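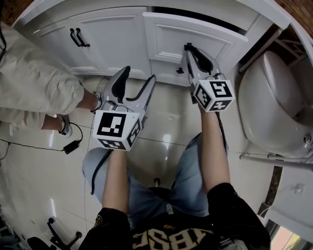

*Words: Sieglinde Buschmann. Filed under: Bathroom, Storage, Things You Have Been Putting Off*

# The vanity drawer, and other places toothpaste goes to die

Every bathroom has one drawer that is opened only far enough to get a hand in. You know where the nail scissors are by touch. You know there is something sticky at the back, and you have made your peace with it. I held out for 13 months in the flat at Molwood before I had the thing out, and found three tubes of the same cream, all started, all with the cap off.

A white vanity with raised-panel doors looks very respectable from the outside, and it can keep up the pretence for years. These notes are for the day you decide to look inside.

## Get down there

You can't sort a vanity standing up. People try, and they end up rearranging the front two inches. Sit or kneel on the floor, put a folded towel under whatever part of you complains first, and pull the drawer right out to its stop. If there is a toilet next door to the vanity, put the lid down before you start. I once lost a perfectly good comb that way and did not go after it.

Wear shorts or old trousers. You will be wiping your hands on them, whatever you intend now.

## Empty it in one go

Tip the lot on to a towel. Going through a drawer item by item while it is still in its runners takes all afternoon, and you'll put most of it back out of politeness.

Then make your piles:

- used this week
- used in the past year
- belongs in some other room (batteries, a fork, the spare key to Skála)
- hotel shampoo

The hotel shampoo gets a pile of its own so that you can see it for what it is. I had 17 bottles. I keep 2 for guests, and the rest have been washing the kitchen floor very nicely, if with a strong smell of coconut.

Look for the little open-jar symbol on creams and make-up. It has a number and an M, and that is how many months the stuff is meant to last once opened. Sun cream from the year before last can go. So can anything that has split into two layers and doesn't join up again when shaken.

Old medicines go back to the chemist, not down the loo and not in the kitchen bin.

## Clean the drawer before you get sentimental

Vacuum first. Hair and talc turn to felt the moment they meet a wet cloth. After that, warm water with a drop of washing-up liquid does nearly everything, and dried toothpaste comes away if you lay a damp cloth over it and go and make tea.

For the brown ring left by a bottle of something, try a paste of bicarbonate of soda and water, rubbed gently. If it is still there after two goes, put a liner over it and tell no one.

Do the tops of the raised panels while you are at floor level. The moulding makes a small shelf all the way round each door, and dust settles on it and then gets steamed into place. A soft toothbrush gets into the corners. Wipe it dry afterwards, particularly on painted doors, where water sitting in the joints will lift the paint sooner or later.

## Handles and knobs

Black handles are kind to fingerprints and cruel to limescale. Hard water leaves a grey bloom on them which you won't notice until the sun comes in. Buff them with a dry cloth, and if that fails use a cloth wrung out in weak vinegar, rinsed off straight after. Try it on the back of one first. Some coatings don't care for vinegar at all.

While you're there, give each one a quarter-turn's worth of attention with a screwdriver. A loose knob spends years wearing its hole wider, then comes off in your hand when you have visitors.

## A drawer that sticks

Before blaming the runners, take a torch and look behind the drawer. In my experience it is a flannel. It may also be a toothbrush that has gone over the back and is lying across the cabinet like a bolt on a door.

If it really is the runners, wipe them clean and dry. Wooden ones like a rub with a candle stub. Metal ones want a little silicone spray on a rag. Cooking oil is a mistake – I made it at Winetport, and by October the drawer could only be opened by my brother-in-law.

## Putting it back

Low boxes, no lids. Anything with a lid will have something balanced on top of it by the end of the month. Cut-down cereal packets are good enough to find out which sizes you need, and mine were good enough for two years, at which point I bought proper trays and liked them slightly less.

Tall bottles stay in the cupboard section, standing in a washing-up bowl to catch the drips. Cotton wool can go up on a shelf, well clear of splashes. Leave one corner of the drawer empty. It will fill up by itself.

*Next time: the cupboard under the stairs, if I can get the door open.*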